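Plirard 零食包装文字数据集：说明

先打个招呼。这份说明是我自己写的，写得比较啰嗦，赶时间的话直接跳到“文件结构”那一节就行。

Plirard 是一个小型的中文零食包装文字集，收的是包装上印的字：品名、口味、净含量、配料表、那些花里胡哨的广告语。一共 252 条记录，每条对应一种包装。最早我只是想给自己的购物记账小工具 Sturora 配一个词表，免得每次都手打品名，后来越攒越多，干脆整理出来放到网上。

当前版本的整理日期是 2022年9月25日，星期日。

为什么要做这个

市面上能找到的中文商品词表，大多是从电商标题里扒下来的。电商标题什么样大家都知道，“办公室解馋休闲小吃大礼包整箱批发”，一长串，真正的品名埋在里面找都找不着。我要的是包装正面那几个大字，再加背面的小字，原样抄下来，连标点和错别字都不动（错别字还真有，我在备注里标了）！

另外我对包装上的排字一直有点上瘾。竖排的、斜着排的、一个字一个颜色的、把笔画拉成波浪的，超市货架前面我能站半天。所以数据里除了文字本身，还多了一列“版式”，算是夹带私货。

文件结构

解压之后是这几样东西：

labels.csv：主表，一行一种包装，UTF-8 编码，不带 BOM
ingredients.csv：配料表，按编号和主表对应
slogans.txt：广告语单独拎出来的一份，一行一条
notes.md：我的碎碎念，包括拿不准的字和各种例外

用 Excel 直接双击打开主表可能会乱码，请走“数据”里的“从文本导入”，编码选 65001。我自己每次都忘。

字段说明

id：编号，从 1 开始，中间没有跳号
name_front：正面品名，原样抄写，繁体就是繁体
flavor：口味，没写就留空，我不猜
net：净含量，数字和单位放在一起，例如 35克
layout：版式，取值有 横排、竖排、弧形、混排
colors：品名用了哪些颜色，用顿号隔开
category：品类，共 13 类，完整清单在 notes.md 末尾
remark：备注，想到什么写什么

layout 这一列最费工夫。品名从上往下走的记“竖排”，从左往右走的记“横排”，绕着圆形图案转的记“弧形”，剩下的都丢进“混排”。条状的小包装把字竖着排很顺手，袋子窄，横着放不了几个字，字号一大就更得往下走。颜色我只记大类，天蓝、湖蓝、宝蓝统统写“蓝”，不然一个人根本对不齐标准。
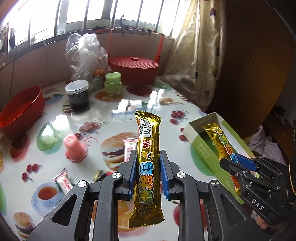 抄写规则

1. 先抄正面，再抄背面，侧边封口上的字不收。

2. 品名里换行的地方用一条竖线隔开，空格照留。

3. 商标里的字如果和品名分得开，就写进备注，分不开就一起抄进品名。这条我改过两回，早期的几条可能还有没改干净的，看到请告诉我。

4. 条码号一律不收。同一种东西换个规格条码就变，收了反而添乱。

5. 卡通形象只在备注里写“有卡通”，不描述长相。我试过描述，写出来像小学生看图作文，全删了。

6. 生产日期和批号不收，保质期收。

7. 实在认不出来的字用方框 □ 代替。整个数据里用到方框的有 41 条，多半是艺术字变形太厉害，也有几条是封口的锯齿正好压在字上。

已知的问题

品类很不均匀。饼干和糖果占了大头，坚果和肉干偏少，原因很简单，我爱吃前两样。拿它做统计的话请务必留心，它反映的是我的口味，跟市场没什么关系。

地域也有偏向，绝大部分是在我家附近的两三家超市和一家进口食品店记的。港台产的包装收了一些，繁体字的比例还是很低。

配料表里的添加剂名称没有做归一化。同一种东西有的包装写学名，有的写编号，有的两个都写，我就照着抄。原本打算做一张对照表，开了个头，发现自己化学忘得差不多了，先搁着。

还有，编号靠前的记录是我手机上随手记的，标点全角半角混着来。后来写了个小脚本统一过一遍，广告语里的感叹号保留原样，因为有的牌子一口气印三个感叹号，删掉就没那个味道了。

怎么用

做词表的话，取 name_front 一列去重就够了。想练 OCR 后处理的纠错，slogans.txt 挺好玩，里面谐音梗特别多，普通语言模型经常会“好心”把它改成正确的成语，改完意思全没了。我还试过拿 colors 和 flavor 两列对着看，草莓味配红色不意外，海盐味几乎全是蓝的，原味则什么颜色都有。

请不要拿它做食品安全或者过敏原判断！厂家会改配方，我抄的只是当时那一包。

版本记录

版本 2：补了保质期，重写了版式的取值，拆出 slogans.txt，修了一批抄错的净含量（把克写成千克的那种，看着挺吓人）。

版本 1：第一次整理，只有品名和口味两列有用，别下这个了。

下一版打算十一月放出来，主要是补坚果和肉干，顺便把“混排”拆细一点。

授权和联系

我自己整理的部分，包括字段设计、备注和脚本，随便用，注明 Plirard 就好。包装上的品名、商标和广告语归各家厂商，我只是抄录。

发现错字、漏字，或者你手边有我没收的零食，欢迎在项目页提 issue，写清楚正面的大字和净含量就可以，剩下的我去超市补。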